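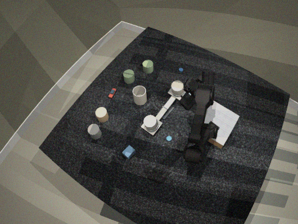

Thread on what we're spending this year to get one arm doing useful table work. Small shop, two people who can program, no dedicated robotics budget until February. Posting the planning part because I couldn't find much of it written down when I needed it.

First decision was how much to do in simulation before paying for anything. We went with almost all of it. A tabletop, one arm with a gripper, a scatter of small cylinders, discs, a block and a cup, plus one bigger fixture. Moving a table in software is free. Moving a bolted one costs us an afternoon.

The loose parts are different sizes and colors on purpose. Our real job is sorting returned sample parts into trays, and those come back in every shape. If I budget for a gripper that only handles one size, I'll be buying a second gripper by summer.

Reach was the thing I had wrong. My first sheet had the arm mounted at the back edge and a table size I picked from a catalog. In sim the far corners were no good to us – it could get there, but only with the arm nearly straight and no room to turn the wrist. So the table on the order got smaller and the arm didn't get bigger. That one change saved more than anything else on the list.

Quotes. Asked Jenitz and Romham for the same thing: arm, controller, gripper, cable set, mounting plate. Jenitz came in lower on the first page. Then I found the mounting plate and the cable set listed as options on page three. With those added the gap was 200 dollars, and Romham includes a day of setup.

If you're comparing quotes, make your own list of line items and send it out. Ask them to fill in a price or write "included" next to every line. Took me until the second round to do this.

Things that were missing from my first budget:
Spare gripper fingers
Guarding
An emergency stop where you can reach it from both sides
A second power circuit
Freight
Somebody's time to write the safety paperwork

Freight was 189. Small next to the arm, but it came up after the order total was approved and I had to go back and ask again. I'd like to avoid doing that twice.

I've set aside 2,000 for fixtures and parts that get worn out or dropped. The person who signs off wanted to know why it was that high. I showed the number of test picks we plan to run each week and it went through.

Simulation costs, for anyone budgeting: we already had one decent graphics card, so it was mostly hours. Modeling the table and objects took a few days. Getting the friction to behave took longer than that and I'm still not happy with it. Cylinders slide more than I'd expect when they get bumped.

So I'm not treating the sim numbers as cycle times. The plan is 50 picks per object on the real arm before we promise anybody a rate.

Someone asked about leasing. Looked at it. Over two years the lease came out more than buying, and we couldn't swap the gripper without a fee. For a short project I'd probably go the other way.

Also asked: used arms. We had one offered through the Skitildale auction, decent price, no controller. Pricing a controller on its own ended that conversation.

Order goes in Tuesday if the revised Romham quote shows up. Lead time is eight weeks on the arm and three on the plate. I'll post the final sheet with the real totals once it's all paid.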